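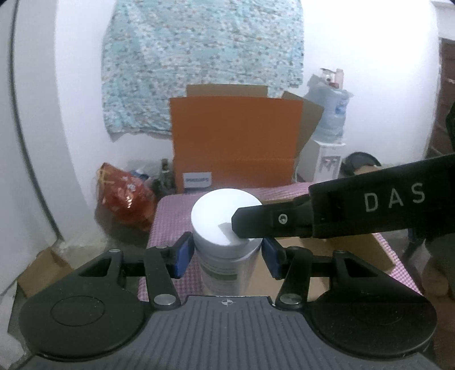
I'm looking for a part-time court and family safety reporter for the Gullutville Gatti, and I'd love for it to be somebody who gets a little mad when a story runs with only one person's version in it. We cover assault cases, protective orders, custody fights, all the stuff that gets passed around town long before anybody has read the filing. You see the white container up top, held upright with a blue pad pressed against each side of it? That's pretty much how I want our court stories to stand up: the complaint on one side, the response on the other, and the facts in between. If somebody has denied a charge, we say so. If somebody has been hurt, we don't write about her like she's a rumor.

A bit about us, in case you just moved here. I'm Nazmiye Canpolat and I edit the Gatti (yes, it's a funny name for a paper, it came with the place). We're small! There's me, there's Amedeo Amato on the night desk, and there are a few freelancers who do sports and the school board. We publish online every morning and in print once a week, and we cover Gullutville plus Trasberg and Stetitz, which means you'll be driving between two courthouses and will need your own car.

What you'd be doing most weeks:

Sitting in on hearings, mostly arraignments and protective order hearings
Pulling records from the clerk's office and reading the whole thing, footnotes too
Calling lawyers on both sides, and calling them again
Talking with families, slowly and kindly, and taking no for an answer
Writing three or four short pieces and helping me with a longer one when we have it
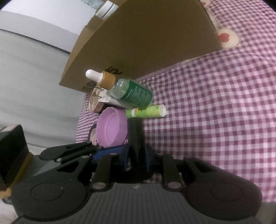 Black lever arm, small silver rivets, royal-blue finger piece.

The job is about 20 hours a week and pays $1490 a month, plus mileage. I know that isn't a fortune. I fought for the mileage and I'm still a little proud of it. Hours move around with the court calendar, so a second job with a strict schedule will probably make you miserable, but school or caregiving has worked out fine for people before.

You don't need a journalism degree. I don't have one! I do need to see that you can write a clean paragraph on deadline, and that you know the difference between charged and convicted without looking it up. Spanish or Turkish would be a huge help. If you've worked at a shelter or in a legal aid office, please tell me, but leave out anything about clients.

One more thing -- this beat is heavy. Amedeo and I trade off on the worst cases, and you'd be part of that trade. You can hand me a story any time and I won't ask you to explain.

To apply, send me a letter (one page, please, I read them all myself) and two things you've written. They can be unpublished. Send them to Nazmiye at the Gatti news desk, or drop an envelope through the slot on the front door. I'm taking applications through April 19 and hope to have somebody start soon after that.

Posted 2018-03-26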